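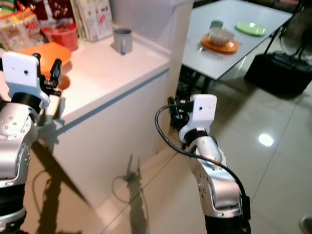
Fault on the right arm: progress report to Amissah

Home | Projects | Reports | Contact

Print this page | E-mail this page

Project: Ilillow kitchen assistance trial
Reporting month: August

Summary
The trial lost 5 working days this month to a gripper fault on the right arm. The arm is back in use at reduced speed. There were no injuries, and the only damage was one broken bowl.

What happened
During a table-clearing run the right gripper opened without a command while the arm was moving. It dropped a bowl on the tile floor. The operator pressed the stop and both arms halted. The same fault came back two days later with nothing in the gripper, and we took the right arm out of service.

Cause
The log shows the gripper lost its signal for 300 milliseconds each time. After a signal loss the controller restarted the gripper, and the restart routine opens the fingers by default. We traced the loss to the connector on the gripper cable. The cable runs in a loop outside the arm, and repeated bending at the elbow had worked the connector loose.

Work done
- Connector replaced and clamped. Flasturum supplied the part.
- Restart routine changed so that the fingers hold their last position.
- Counter and table tasks rerun with both arms at half speed. The fault has not come back.

Effect on the plan
We had completed 1369 runs by the end of the month, which is short of target. We expect to make up the difference in the next period if full speed is approved. The Loduslow site will not start until its arms have had the same two changes.

Cost
The part and labor were covered by the maintenance line. We are not asking for more money.

Still open
The left arm has the same connector and has not been changed yet. A spare is on order.

Last updated: 2020-08-31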